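Roltano Board Oil, 28-Ounce Bottle: Four Months of Use

I bought this oil in July after finishing off a small bottle of another brand that left everything sticky. Roltano sells a clear board oil and a thicker board wax. This review covers the oil only. I have not tried the wax.

The bottle holds 28 ounces, which is a lot for a home kitchen. I have two cutting boards, a rolling pin, a handful of spoons and a maple board that ended up in the playroom. After four months I still have more than half of it left.

The oil is thin and has no smell that I can pick up. It pours fast, so go slow the first time. I put a small puddle in the middle of the board and push it out toward the edges with a folded cotton rag. End grain drinks it up and needs a second pass right away. Face grain takes one coat, and I wipe off the extra after 2 hours. If I leave it overnight it still feels dry by morning, but the rag needs to go over it once before I cut anything.

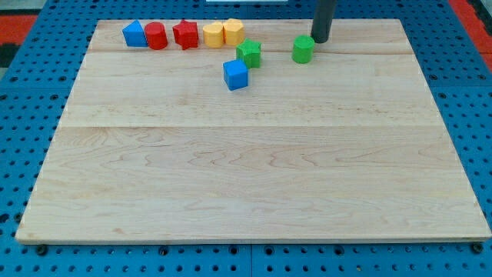

Pale woods are where I was most worried. The brand I used before, from Ikero, turned my lighter board a dull yellow. The Roltano oil darkens maple a little on the day it goes on and then most of that fades back within the week. The grain shows up better than it did bare. On walnut the change is stronger and it stays longer.

Water beads well for the first two weeks. After that it depends on how often you wash. My everyday board needs a new coat once a month. The bread board goes twice as long because it only gets brushed off.

Now the complaints. The cap is a plain screw top with no spout, and oil runs down the side of the bottle every time. I keep mine on a saucer. The label also comes loose once it gets oily, so the directions are gone by the time you want to check them. They are short anyway – clean, dry, oil, wait, wipe.

The box says one bottle covers 1,000 square inches per coat with plenty left over. I did not measure, but it seems fair.

I also looked at the Brerkley oil, which comes with a proper pour spout and costs more for a smaller bottle. If you only own one board, that may be the better buy. For a full kitchen I would get this one again and move it into a squeeze bottle.

4 out of 5 stars. One star off for the cap.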